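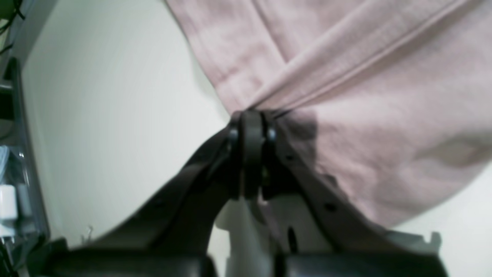
Two Houses, One Clock: Leandro Soler on building Urngate

Leandro Soler's second novel follows two brothers who sell their late mother's house in the river town of Plillemel and discover that she had already sold half of it. Urngate is told in alternating chapters, one brother per chapter, over six days. Our conversation dealt mostly with structure.
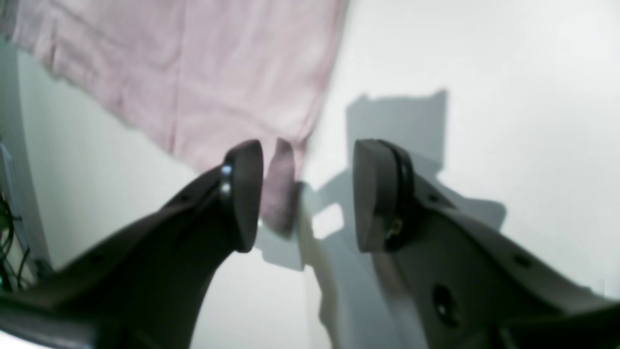
Halima Ondieki
Fiction Editor
Apr 20, 2021

The first draft had no alternation. Soler wrote the older brother's account straight through, then the younger's, and cut both into sections of 2,600 words.

"That was the working unit," he said. "If a section ran over, something in it belonged to the other brother. I moved it or deleted it."

The method accounts for the even pace of the first half. It also caused a problem he spent a winter on. Both men attend the meeting with the lawyer, Mrema, and both accounts of it were complete. Readers of the draft skipped the second one.

"They were right to skip it. The dialogue was the same and only the opinions changed. I gave the meeting to Daniel and let Paul have the parking lot afterward. Paul reports one line from the meeting and gets it wrong. The plot needs that error by chapter nine."

I asked about tense. Daniel's chapters are in the past tense and Paul's in the present, a split that some reviewers found distracting.

"It's a labeling device. Their voices are close. They grew up in the same kitchen. I could put a name at the top of each chapter, and I do, but people don't read chapter headings. They notice a verb."

The mother appears only in documents: the deed, two letters and a list of repairs. An earlier version gave her a prologue of 100 pages. Soler removed it in June, after the contract was signed, and his editor asked him to put back the repair list.

"The list has prices. You can see what she paid for and what she let go. The roof is on there three times."

On the ending, he would confirm only that the sale date was fixed before he wrote anything else, and that the final chapter breaks the pattern by staying with Paul for a second turn.

"Daniel has left town by then. There was no one else in the house to tell it."

He is now drafting a third book, with a single narrator and no fixed section length.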